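Section 2: Laying out the table and teaching your first points

Right, you've bolted the arm down and found the stop button (if you haven't found the stop button, go back to section 1, please!). This section gets you from a bare tabletop to an arm that knows where a few things are. I wrote it for the Puvach robotics club after my second January of explaining it out loud, and Kristine Belmonte has tidied up the bits that only made sense to me. 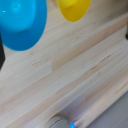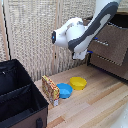
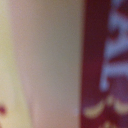
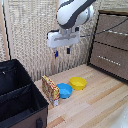 You'll need one small printed carton and two pieces of plastic tableware in different bright colours. Any will do, though I'd steer clear of see-through ones because the wrist camera hates them.

1. Stand the carton upright on the wood. Lying flat it's too wide for the fingers.

2. Put the first coloured piece beside the carton and the second further back. Leave bare wood between the two coloured ones. New members always bunch everything up - I did too.

3. Check that the fixed camera can see the lot. If the storage bin hides anything, slide the bin and leave the objects where they are.

4. Log in to Jallell and open a new point list. Call it your initials plus your team number. We already have 101 lists called "test" and I can't tell them apart.

5. Jog the arm to a spot well above the table, fingers open and pointing down. Save it as HOME.

6. Move sideways until the fingers are over your first object, still high up. Save that as ABOVE 1. Do the same for the others.

7. Drop to the slow speed, then lower the arm and save the matching GRASP point. Go in small taps. Holding the key down is how we lost our first set of fingertips.

CAUTION: Hands off the table whenever the arm is live, even if it's "only" going home. One person drives, one person stays by the stop button, and you swap over when the arm is parked.

Note: when the wrist camera gets very close to something, the picture turns to mush. Don't fiddle with the focus! Go by the fixed camera for the last stretch and use the wrist one to line up from higher.

8. Run the list at slow speed with nothing gripped. If the arm takes a short cut across the top of the carton, add another ABOVE point on the way.

9. Save, then export to the Grinenance folder. Yeison Mamani wrote the export script, so if it stops with error 911, copy the whole message and send it to him.

Once your list runs cleanly twice in a row, go on to section 3, where you'll set the grip force.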